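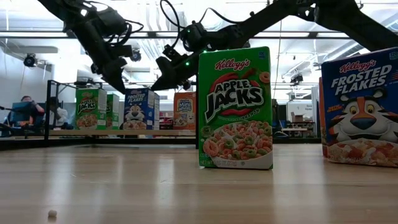
Good morning, and thank you to the Prarkside housing association for the use of the hall. My subject is the breakfast shelf, and in particular the boxed cereal that most shared kitchens keep on it. I have been asked to speak for 17 minutes and will leave the remaining time for questions. Residents tend to recognize a cereal by its color well before they read its name. The green of Apple Jacks and the blue of Frosted Flakes can be told apart from the far end of a table, and the tiger's face does a good deal of the work on the second. Our guidance on shelving begins from that observation.

(Pause. Confirm that the back rows can hear.)

**Background**

The Edska residence reviewed its shared kitchens in March. The review was led by Archana Sachdeva, and the full text is in the folder at the door. I will quote only the parts that concern dry goods. Before the review, cereal was stored wherever there was space: above the refrigerator, beside the bread, and in one kitchen under the sink. Residents bought a new box when they could not find the open one. Over 5 months the kitchens on the north corridor discarded more stale cereal than any other dry food, including rice and pasta.

The building has since adopted one rule for all kitchens. Boxed cereal has its own shelf, at or below shoulder height, and nothing else is placed there.

**Facing and order**

Please take this section slowly. It is the part most often copied down.

Boxes stand upright with the front panel toward the room. Tall boxes go at the ends and small boxes in the middle, where they are less likely to be pushed to the back. Two boxes of the same cereal are kept side by side, with the open one on the left. When the left box is finished, it is flattened for recycling and the other moves over.

The question of spines will come up. Some kitchens prefer to store boxes like books, with the narrow side out. This saves width, and the Nishad house continues to do it. Our experience is that the narrow panels are harder to tell apart, particularly for children and for anyone getting breakfast before the lights are fully on. Where a shelf is too short to face every box, we recommend a second shelf. 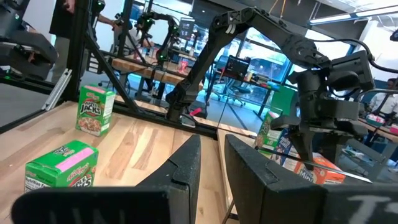

The same applies when the shelf is cleared for cleaning. All boxes should come down to the table together, including those that appear to be empty. Check the inner bag of each one, fold it down, and close the tab on the lid. A box left on its side with the bag open will spill into the carton, and the crumbs will remain there until somebody lifts it by the wrong end. Boxes which have lost their tab may be closed with a clip. The Druvo clips supplied to each kitchen are adequate for this purpose, and spares are held at the front desk.

Wipe the shelf with a cloth that has been wrung out well. Allow it to dry before anything is returned. Cardboard takes up moisture from a damp surface, and the bottom flaps will soften.

(If time is short, omit the next paragraph and go to the dates.)

Hartmut Diekmann has asked me to mention decanting. Clear containers are attractive and they keep cereal well, but the carton carries the ingredient list, the allergen statement and the date. A kitchen that decants must transfer this information to the container. In practice, the kitchens that tried it kept up the labels for 3 weeks. Decanting is therefore permitted at Edska but not encouraged.

**Dates**

The date is usually printed on the top of the carton. Residents are asked to write the day of opening beside it in marker. We do not ask them to discard cereal on the printed date if it is still in good condition. Each kitchen makes that decision for itself.

**Closing remarks**

The one-page version of this guidance is on the table by the exit, in large print and in regular print. Kitchens wishing to start this month should give their shelf measurements to Ms. Sachdeva before leaving.

(Take questions. Likely topics: mice, shelf liners, who pays for the second shelf. Refer the last of these to Mr. Diekmann.)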